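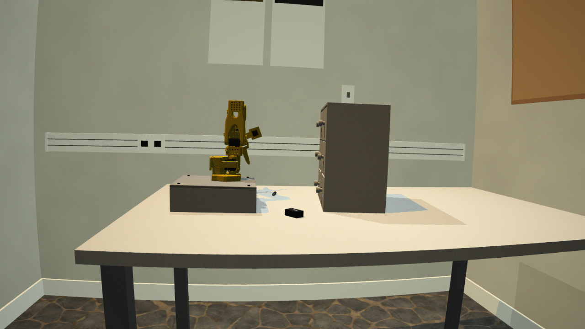 How early must we reserve hotel rooms for a congress of 600 delegates?

Asked by Gijs Jacobs

Vaughan
Start 2 years before the congress if it takes place in the high season, and one year before if it is in a quiet month such as March. Ask the hotels for an allotment, so a number of rooms held under your name until a release date. Some 100 rooms in the first contract is a good start, and you can add other hotels later. Read carefully what you must pay if the rooms are not sold.

Castaven
I agree with Vaughan on the dates, but I would not sign with only one hotel. Last time we had a big hotel near the hall and two small ones, and the small ones were full first, as many delegates pay for themselves. Ask also for a release date that is 31 days before arrival - with a longer period you give back rooms which people still want.

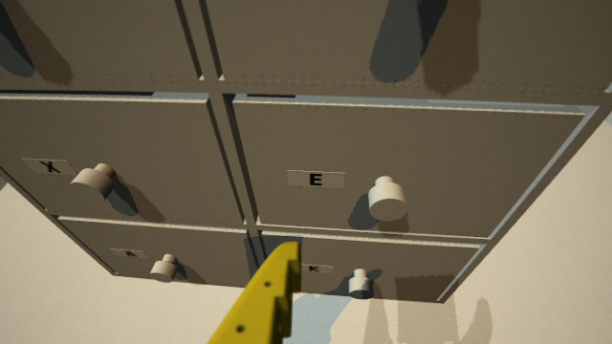 Brown cabinet with drawers.

Fisis
Don't forget the staff and the speakers!! They need rooms too.
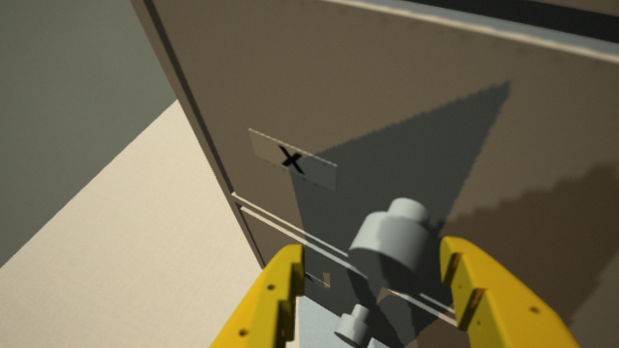
The rooming list was for us more work than the contract. Every hotel wants it in another form, and the delegates change their nights until the last evening. We keep one master list and only one person may write in it. The signed contracts stay on paper in the office, in a drawer with a flat brown front like the one in the picture, with the name of the hotel on each folder. When the reception desk at Taveo told us at 11 in the evening that our late arrivals were not guaranteed, we could read them the paragraph by telephone. So please check that "late arrival" is written in yours.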